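We use cookies to remember your settings and to count visits. Accept | Manage choices

Jundura comparison (hand-held grippers)

Last edited in February. By the Ellis reference desk

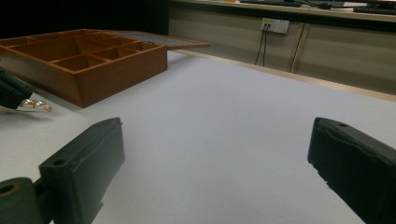 Some readers of the first version objected that a hand-held gripper should not be ranked beside a motorized one at all, as the person holding it does half the work and the fingers get the credit. The objection is discussed under Criticism.

The Jundura comparison is a set of bench trials of two-finger grippers carried out at the Ellis workshop. It set out to find which finger shape and which camera position gave the most usable recordings when a person handled small household objects with a hand-held tool, and whether the result carried over when the same fingers were mounted on a robot arm. Two finger designs were tried, known by the names Trondska and Kamel. The name Jundura refers to the project as a whole and is also used for the trigger handle on which both designs were fitted.

Background

Hand-held grippers are used to record how a person does a task in a form that a robot can later copy. The operator holds a handle with two fingers at the front and a camera looking out past them. Squeezing the trigger closes the fingers. The camera records the objects, the surface and the fingers together, so the recording resembles what an arm-mounted camera would get from the same spot.

Ellis had earlier used a single finger pattern for all tasks. It worked well on blocks, cups and boxes with straight sides. Results were poorer with flat or irregular things such as chains, hinged lids, rings and strung beads. Operators tended to change their wrist angle to make up for the shape of the finger, and the arm could not always reach the same angle. The comparison grew out of that problem.

Equipment

The handle is the same in every trial. It has a spring return, a trigger with a short pull and a mount that accepts fingers without tools. The camera sits behind the fingers and can be fixed in either of two positions, called high and low in the project notes. A small controller inside the handle logs how far the trigger has been pulled.

Trondska fingers are broad and flat-faced. They spread the grip over a large area and do not mark soft surfaces. They also block more of the camera's view when closed, especially with the camera in the low position.

Kamel fingers narrow toward the tip and have a slight inward step. They reach into small spaces more easily and leave more of the object in view. The narrow tip puts more pressure on a small area, and the fingers have to be lined up with more care.

The arm used for the second stage is a six-joint tabletop model with a parallel gripper. Its own fingers were taken off and the test fingers were bolted on with an adapter plate. The adapter adds 42 millimeters to the length of the hand, and this had to be entered into the controller before any movement was played back. An early batch was run with the old length, and all of it was thrown out.

Work surface and objects

Trials took place on a white tabletop. A plain pale surface was chosen for good contrast with black fingers, and it made shadows easy to find in the recordings. It had one drawback. With the camera in the high position and little on the table, automatic exposure settled too dark, and the inside faces of the fingers lost all detail. Exposure was fixed by hand from then on.

The object set included a divided wooden box with a lid, pieces of costume jewelry, a spool, a key, and a folded cloth. Jewelry was included for several reasons. It is small and shiny, it has parts of different stiffness, and it seldom lands the same way twice. A cluster of pearls on a thin metal band, for instance, can be lifted by the pearls or by the band, and the two grips behave differently once the piece is off the table. Lifted by the pearls, the piece stays steady. Lifted by the band, it swings and may turn between the fingers.

The box was used for placing tasks. Its compartments are small compared with the fingers, so an operator has to come down almost straight and let go without touching the partitions. Closing the lid was a separate task. It is hinged at the back, and the fingers have to get under its edge before it can be raised and brought over.

Procedure

Each operator began with a practice period that was not recorded. The task was then read out, the objects were set down, and recording started with the fingers open. One attempt ended when the object was in place or when it had been dropped. Dropped attempts were kept and marked.

Finger designs were swapped after every block of attempts and not once at the halfway point. Operators improve quickly in the first hour, and a single change would have favored whichever design came second. Camera position was changed on a separate schedule.

The first stage produced 382 recorded attempts. Of these, 190 were made with Trondska fingers and the rest with Kamel. The counts differ slightly because a Kamel fingertip cracked near the end of one session and the block was cut short. No attempts were added later to even out the totals.

In the second stage, a control program was trained on the recordings from each finger design and run on the arm. Each program was tested only with the fingers it had been trained on. Crossed tests, with one design's program running the other design's fingers, were planned but dropped for lack of time.

Results

For lifting jewelry from the table, Kamel fingers did better in the hands of every operator. The main gain was with pieces lying flat, where a broad finger tended to push the piece along before closing on it. Trondska operators found a way around this by pressing one finger lightly to the table and sweeping the other one in. The method was reliable by hand. On the arm it failed often, as the arm had no sense of touch and pressed either too hard or not at all.

For placing objects in the box, the two designs were close by hand. Kamel was clearly ahead on the arm. Most Trondska failures happened at the moment of release, when the opening fingers caught a partition. Reducing the opening width in the controller removed many of these failures, but the change was made after the main runs and is reported separately.

The lid gave the opposite result. Trondska fingers held it flat and square through the whole movement. With Kamel fingers the lid often tilted, and operators had to correct it halfway over. The cloth also favored Trondska, although by a smaller margin.

Camera position mattered more than expected. The low position gave a closer view of the fingertips but lost sight of the box during the approach. The high position kept both the box and the tabletop in view for longer. Programs trained on high-position recordings hesitated less before placing. When the two designs were compared only in the high position, the gap between them shrank.

Controller settings

Trigger readings were noisy at the closed end of the travel. In the first version of the controller software, a light squeeze on a thin object and a full squeeze on nothing gave nearly the same number. The arm would sometimes carry on with an empty hand. A new calibration step was added in which the operator closes the fingers fully, opens them fully and then closes them on a gauge strip. It is repeated at each finger change.

Logging delay was also measured. The trigger signal reached the log slightly ahead of the matching camera image, and the offset was steady enough to be corrected afterward. Uncorrected recordings taught the arm to close early. This showed up most with the key, which was nudged away before the fingers were around it.

Criticism

The strongest complaint is the one noted at the start of this article. A person adjusts for a poor tool without thinking about it, so hand-held results say as much about the operator as about the fingers. The project's answer is that the arm stage exists for this reason, and that hand-held figures should be read only alongside it. Critics have replied that the arm programs were trained on the same operators' movements and carry their habits with them.

A second complaint concerns the object set. Jewelry and a small box favor narrow fingers, and a set made up of bottles and cartons might have turned the ranking around. The lid and cloth results give this some support.

Wear was not studied. Finger pads were used until they looked scuffed and then replaced, with no fixed limit and no record of which attempts were made on older pads.

Later use

Ellis kept both designs. Kamel fingers are fitted by default for sorting and placing work, and Trondska fingers are used for lids, cloth and anything with a large flat face. The high camera position became standard for both. A mixed pair, with one broad finger and one narrow finger, was tried briefly on the handle. Operators liked it for jewelry, but it has to be held the right way around for each pickup, and it has not been tested on the arm.

See also: Parallel grippers; Trigger calibration; Wrist-mounted cameras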